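報道関係各位
2021年10月14日
Rollholm

丸皿と角形トレーの配膳・下膳手順書「Grultora」の提供を開始

Rollholmは、白無地の陶磁器製丸皿と、木目のある角形トレーを組み合わせて使う食堂・研修施設向けに、配膳および下膳の標準手順をまとめた文書「Grultora」の提供を開始した。対象とする作業は、皿の取り出し、縁の確認、トレーの据え付け、皿の載置、皿の回収、トレーの拭き上げ、保管までの各工程である。調理工程、盛り付けの内容、洗浄機の運転条件は対象に含まない。

本手順書は、Eshunの研修棟にある食堂での試行をもとに作成した。編集はRollholmの食器運用部門が担当し、Stundistonが用語の整理と点検表の書式設計で協力した。

制定の背景

少人数の食堂では、皿とトレーの扱いが担当者ごとの慣習に任されていることが多い。皿をトレーの中央に置く担当者もいれば、汁椀の場所を空けるために片側へ寄せる担当者もいる。いずれの置き方にも理由はあるが、同じ卓に異なる並びのトレーが出ると、受け取る側が持ち直す回数が増え、下膳時の積み重ねも不揃いになる。

Rollholmが9月にEshunで配膳の記録を取ったところ、記録はほぼ300件に達した。このうち163件で、置いた直後に皿の位置を直す動作が入っていた。直す方向に一定の傾向はなく、原因は皿の置き方よりも、トレーを卓上に据えた時点での向きのずれにあると同社は判断した。トレーの長辺が卓の縁に対して斜めになっていると、皿をどこに置いても隅との間隔が揃わない。

このため手順書では、皿の位置を定める前にトレーの向きを定める構成とした。皿の位置についての規定はその後に続く。

第一部　皿の取り出しと縁の確認

皿は保管棚から一枚ずつ取り出す。重ねたまま複数枚を引き出す方法は、下の皿の高台と上の皿の釉面がこすれるため採用していない。取り出した皿は、まず平らな面の上で縁を下にして立て、縁の欠けと貫入の有無を確認する。立てた皿は真横に近い角度から見る。平置きの状態では縁の外側に生じた小さな欠けが見えにくく、指で触れて初めて気づく場合がある。

確認の順序は、外縁、内側の曲面、裏面の高台とする。外縁は皿を少しずつ回しながら一周させる。内側の曲面は照明の反射を利用し、反射の線が途切れる箇所や乱れる箇所がないかを見る。釉薬に艶のある白無地の皿では反射が明瞭に出るので、細い傷の検出に適している。模様のある皿の場合はこの方法が使いにくく、手順書の附属書に別の確認方法を記載した。
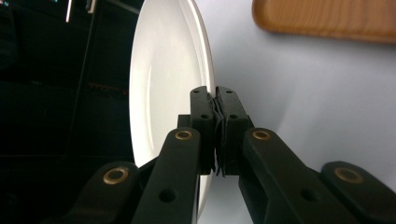
皿を支えるときは縁の一か所に力を集中させず、卓面に接している側で重さを受ける。縁を挟む側は倒れ止めの役割にとどめる。立てた皿を支えから離すのは、平置きに移す動作が終わってからとする。立てた状態のまま支えを離して別の作業に移ることは、皿の大きさにかかわらず認めていない。

欠けが見つかった皿は、欠けの大きさによらず配膳から外す。外した皿は専用の箱に移し、通常の保管棚には戻さない。使用可否の再判定は食堂の責任者が行い、配膳担当者の判断では戻せないこととした。釉面の薄い汚れについては、乾いた布で一度拭き、消えれば使用を続ける。二度目の拭き取りが必要な皿は洗浄工程に戻す。

第二部　トレーの据え付け

手順書で想定するトレーは、長方形で四隅に丸みがあり、周囲に立ち上がった縁を持つものである。四隅が丸いトレーでは、隅そのものを位置合わせの基準に使うことができない。基準には直線部分を使い、手前の長辺を卓の手前側の縁と平行にする。隅の丸みを卓の角に合わせて置く方法は、見た目には揃っているようでも長辺の傾きが残りやすく、試行の初期に取りやめた。

卓面が白い場合、トレーの縁の外側に落ちる影が傾きの目安になる。影の幅が手前と奥で大きく異なるときは、トレーの底が浮いているか、卓面に異物がある可能性を疑う。トレーを一度持ち上げ、底面と卓面の双方を確認してから据え直す。トレーを卓上で滑らせて位置を直す方法は、卓面に砂粒などが残っていた場合に線状の傷をつけるため、最終の微調整に限って認める。

木目の向きについても規定を設けた。木目の流れは一枚ごとに異なり、波打つものや途中で曲がるものもある。個々の模様を揃えることは求めず、濃淡の帯がおおむねどちらに流れているかだけを見て、同じ卓に並ぶトレーの向きを統一する。この規定は外観の統一を目的としたもので、衛生や安全には関係しない。したがって遵守の程度は各施設の裁量に任せている。
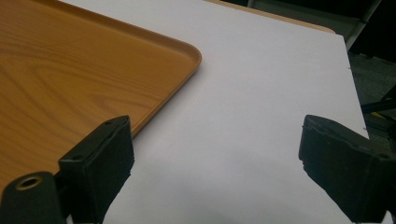
据え付けの後、トレーの内側に水滴、紙片、前回の食べこぼしが残っていないかを見る。見落としが多いのは、平らな底と立ち上がりの縁が接する境目である。木目の暗い帯の部分では茶色系の汚れが地の色に紛れるため、目視だけに頼らず、白い乾いた布で内周を一周拭き、布の側に色が移らないかを確認する。布に色が移った場合は、そのトレーを外して洗浄に戻す。

卓に敷板や敷物を使う施設では、敷いたものの端からトレーの縁がはみ出さないようにする。端にかかったトレーは片側が沈み、汁物を載せたときに液面が傾く。敷板の端に傷や欠けがある場合は、その箇所を避けて据える。

第三部　皿の載置

皿はトレーの奥側から手前に向けてではなく、上から垂直に近い角度で下ろす。縁の一方を先に接地させ、反対側を静かに下ろす方法を標準とした。両側を同時に接地させると音が出やすく、指がトレーの面と皿の間に残る例もあった。

皿の位置は、トレーの使い方に応じて二種類を定めている。主菜の皿だけを載せる場合は中央、汁椀や小鉢を併用する場合は奥の左寄りとする。左寄りの配置では、皿の外縁とトレーの立ち上がりの縁との間に7ミリメートル以上の間隔を取る。皿が縁に乗り上げると、平らに見えていても運搬中に滑り落ちるおそれがある。載せた後に指で皿の手前側を軽く押し、がたつきがないことを確かめる。

トレーの外で皿を待機させるときは、トレーの左に置く。右側は汁椀を運ぶ動線として空けておく。待機中の皿の縁がトレーの縁に重ならないようにし、卓の端からも十分に離す。左利きの担当者については左右を入れ替えてよいが、同じ卓で二つの方式を混在させないこととした。

両手の使い方は、片手で皿、他方の手でトレーを扱うことを原則とする。皿を下ろす間、もう一方の手はトレーの縁の近くに置き、トレーが動いたときに押さえられる状態を保つ。袖口が皿の面に触れないよう、長袖の場合は手首の位置で袖を留める。

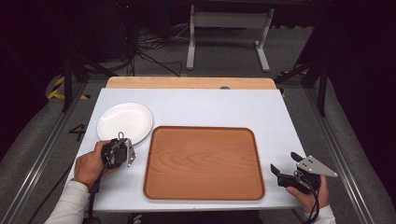 Nuno Caldeiraによると、試行の前半では皿の位置よりもトレーの向きの規定に戸惑う担当者が多く、長辺を卓の縁に合わせる動作を省いて先に皿を置いてしまう例が続いた。点検表の記入欄をトレー、皿の順に並べ替えてからは、省略が減ったという。一方で、木目の向きについては最後まで意見が分かれ、忙しい時間帯には不要だとする声も出たと同氏は述べている。

この指摘を受け、Rollholmは点検表を二系統に分けた。ひとつは全項目を記入する通常版、もうひとつは外観に関する項目を除いた短縮版である。短縮版を使った時間帯は、その旨を日報に残す。どちらの版でも、皿の縁の確認とがたつきの確認は省略できない。

第四部　下膳と保管

下膳では、皿をトレーから先に外す。皿を載せたままトレーを重ねることは禁止とした。食べ残しを取り除いた皿は種類ごとに分け、同じ形状のもの同士で重ねる。重ねる高さは施設の棚の寸法に応じて決めるものとし、手順書では上限を示していない。棚板から手を伸ばして届く範囲に収めることだけを要件とした。

トレーは固く絞った布で底面の中央から外側へ向けて拭き、最後に縁の内周を拭く。木目に沿った方向と直交する方向の両方で拭くと、帯の境目に残った汚れが取れやすい。研磨剤を含む洗剤と硬いたわしは使用しない。拭いた後は重ねる前に乾燥させ、縁の裏側に水が残っていないことを指先で確かめる。

保管時のトレーは向きを揃えて重ねる。縁の高さが異なる製品を混ぜると、重ねたときに隙間が不均一になり、下のトレーの縁に荷重が偏る。複数の製品を併用している施設では、製品ごとに棚を分けることを推奨する。

編集を担当したOrsolya Kissは次のようにコメントしている。
「配膳の手順は口頭で伝えられることが多く、文書にすると当たり前のことばかりに見えます。今回は、置く順序と見る場所を言葉で特定することに時間をかけました。皿をどこに置くかより、置く前にどこを見るかの記述が長くなっています」

適用条件

本手順書は、直径200ミリメートル以上の丸皿を想定して書かれている。これより小さい取り皿や小皿に適用する場合は、立てた状態での確認を省き、手に持って縁を一周見る方法に置き換える。深皿と鉢については、重心と縁の形状が異なるため適用範囲から除外した。

卓面は平滑で、艶の少ない明るい色のものを推奨する。暗い色の卓面では、トレーの外側に落ちる影を目安とする確認ができない。その場合は、長辺の両端と卓の縁との間隔を定規で測る方法に替える。布製のクロスを使用する施設では、しわを伸ばしてから据え付けを行う。

照明は卓上に均一に当たることが望ましい。窓際の席では時間帯によって皿の反射が強くなり、内側の曲面の確認が難しくなる。皿の確認だけを別の場所で行い、確認済みの皿を運ぶ運用としても差し支えない。
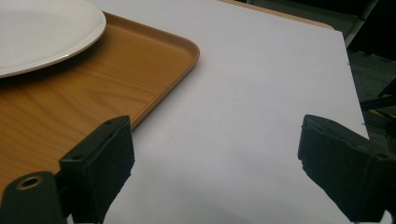
現在使っているトレーと皿を買い替えずに導入できるか。
トレーに立ち上がりの縁があり、皿がその内側に水平に収まる組み合わせであれば、そのまま導入できる。皿の外縁がトレーの縁に乗る組み合わせでは、皿かトレーのどちらかを変更する必要がある。判断が難しい場合は、両方の内寸と外径を記した書面をRollholmに送付すれば、適用の可否を文書で回答する。

構成と提供方法

「Grultora」は、本文、附属書、点検表の三点で構成する。本文は工程順に記述し、各工程の冒頭に準備するもの、末尾に次の工程へ進む条件を置いた。附属書には、模様のある皿の確認方法、左利きの担当者向けの配置、敷板を使用する卓での据え付けについての補足を収めている。点検表は通常版と短縮版があり、施設名と棚番号の欄は各施設で書き換えて使用できる。

提供は電子文書で行い、印刷物を希望する施設には綴じたものを送付する。点検表のみの提供は行わない。点検表の各項目は本文の用語を前提としており、単独では判定の基準が読み取れないためである。

内容の改訂は、導入施設から寄せられた記録をもとに行う。改訂した箇所は本文の欄外に記し、旧版の点検表との対応表を添付する。旧版の点検表は、手元の在庫がなくなるまで使用を続けてよい。ただし、皿の縁の確認に関する項目が変更された場合に限り、新版への切り替えを必須とする。

今後の予定

Rollholmは、Eshunでの試行を継続し、汁椀と小鉢を含む配置についての記録を集める。Stundistonとは、トレーの拭き上げ工程に使う布の選定と交換時期の基準について検討を進めている。いずれも結果がまとまり次第、附属書に追加する。

用語について

本文で「縁」とは、皿では外周の最も高い部分、トレーでは底面から立ち上がった部分の上端を指す。
「据え付け」とは、トレーを卓上の使用位置に置き、向きを定めることを指す。
「載置」とは、トレーの底面に皿を下ろし、がたつきの確認を終えるまでの一連の動作を指す。
「待機」とは、確認済みの皿を載置の前に一時的に卓上へ置くことを指す。

本件に関する問い合わせ先
Rollholm　食器運用部門　「Grultora」担当
取材および掲載用資料の請求も同部門で受け付ける。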